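Company > About Us > Automation and Our People

Pundside is a contract packing and kitting company. We assemble small mixed orders for food, gift and household brands: a bowl with a few sachets, a sample set with a printed card, a refill pack in a sleeve. Most runs are short, and the contents change often. For years this meant that nearly all of the work was done by hand at benches.

We operate from 2 sites. Barnine handles inbound stock, packing and dispatch. Laryea is the smaller site and holds the training and method development areas. A typical kitting line has 14 stations.

Automation began with the tasks that were hardest on people's backs and wrists. Carton erecting went first, then pallet wrapping, then the repeated lifting between the packing benches and the dispatch belt. Bench work was left alone for a long time. A fixed machine can place one item very quickly, but it has to be set up again for each new item, and on a short run the setup takes longer than the packing.

The Pudotlow program is our approach to that problem. Packers do the task themselves with a pair of hand-held grippers, and the recorded movements are used to train robot arms for the same type of work. The person decides how an object is approached, which hand steadies it and when to let go. Those decisions used to be passed on at the bench and were rarely written down.

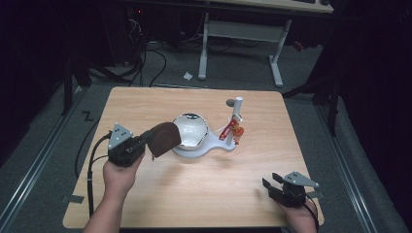

Working through grippers is slower than working with bare fingers, and new demonstrators need time to adjust. Sessions are limited to 30 minutes, followed by a change of task. Demonstration hours are paid at the skilled rate. Output targets do not apply to them, and recordings are not used to assess individual performance.

Job content has changed in other ways. Line leads now spend part of each shift on fault clearing and restart checks. Packers who move to cell operation complete 2 training modules at Laryea, one on safe access and one on basic diagnosis. Some have preferred to stay at the benches, and bench work remains a permanent grade - fragile, irregular and one-off orders are still packed by hand.

Staffing plans for each new cell are shared with the affected shift before equipment is ordered. The plans list the tasks to be moved, the tasks that stay and the retraining available. They are reviewed every July, when shift representatives can also propose tasks for the next round of demonstrations.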